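Kunside Announces Laltilia, a Four-Player Cooperative Game for PC and Console

Open playtest begins in January with 600 places; full release to follow on three platforms

Kunside, the independent studio behind the puzzle game Drondell, today announced Laltilia, a cooperative management game for one to four players. The game is in development for Windows PC and two current home consoles. It is the studio's first title with online play and its first built on its own network code.

Laltilia is set in the port town of Cárdenas, where players run a chain of boarding houses over the course of one working year. Each session covers a single day in game time and lasts between 20 and 30 minutes. Players divide the work among themselves, including cooking, repairs, laundry, bookings and deliveries from the harbor. Tasks can be handed over at any point, and a player who disconnects is replaced by a computer-controlled worker until the place is taken again.

The release version will contain 100 day scenarios, arranged in four seasons. Scenarios can be played in order or selected from a calendar once unlocked. Progress is stored on the host's account and copied to each guest's account at the end of the session, so a group does not need the same host each time.

"Drondell was a game for one person with no time limit," said Liesl Riedl, game director at Kunside. "We wanted to keep the same level of detail in the objects and the rooms, and put several people in those rooms at once. Most of the design work in the first year went into deciding what happens when two players want the same item."

Laltilia uses a physical inventory. Items are not stored in menus. They must be carried, set down or placed in a container, and they remain where they are left until moved. The town and its interiors contain 779 movable items, each with its own weight and contact surfaces. Collisions are calculated on the host machine and corrected on guest machines at fixed intervals. In tests carried out by the studio, sessions remained playable with a delay of up to 200 milliseconds between host and guest.
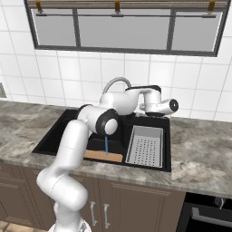

Item behavior is set by a small number of shared rules. Every item belongs to a weight class and a surface class, and the two together determine how it slides, stacks and falls. Flat items received the most attention during development, as they are the ones players most often put down in a hurry. A wooden cutting board lying flat in a sink, for example, has to rest evenly on the surface under it and must not shift when another object touches it from above. The same rules apply to trays, ledgers, roof tiles and folded sheets.

The network code was written by a team of three led by Emil Aebischer, technical director. It supports cross-platform sessions at launch, with a shared friends list and optional voice chat. Players may join by invitation, by session code or through open matchmaking. Local play for two on a split screen is supported on all platforms, and local and online players can be combined in the same session.

"We send the state of an item only when it changes, and we stop sending it once it has come to rest," said Aebischer. "A kitchen with everything lying still costs almost no bandwidth. A kitchen with four players throwing plates costs a good deal more, and that is the case we tested against."

The soundtrack was composed by Nandi Mokgethi and recorded with a seven-piece ensemble. Music changes with the number of open tasks in the house and returns to a single instrument when the list is clear. It can be turned off separately from the harbor and weather sounds.

Accessibility options include full control remapping, one-handed layouts for controller and keyboard, adjustable text size, a setting that removes the day timer, and high-contrast outlines on items that can be picked up. All options are available from the first screen and can be changed during a session without affecting other players.

Playtest

The open playtest will run for two weeks in January on Windows PC. There are 600 places, assigned in order of registration. It includes the first eight day scenarios, online play and the full set of accessibility options. Local split-screen play is not part of the playtest. Progress will not carry over to the release version. Participants are free to publish video and written impressions.

Registration opens at 10 a.m. Central European Time on the first day of the month through the Kunside website. Groups of up to four can register together under one entry and will be accepted or declined as a group.

Price and release date will be announced after the playtest. Laltilia will be available as a digital download in English, German, French, Spanish and Ukrainian. Localization is managed by Stefaniia Fedoruk.

About Kunside

Kunside is an independent game studio with 14 employees. Its first release, Drondell, is available for Windows PC. The studio develops and publishes its own titles.

Press contact

Edeltraud Reisinger
Communications, Kunside
Screenshots, logos and a fact sheet are available on request. Preview access for media can be arranged ahead of the playtest.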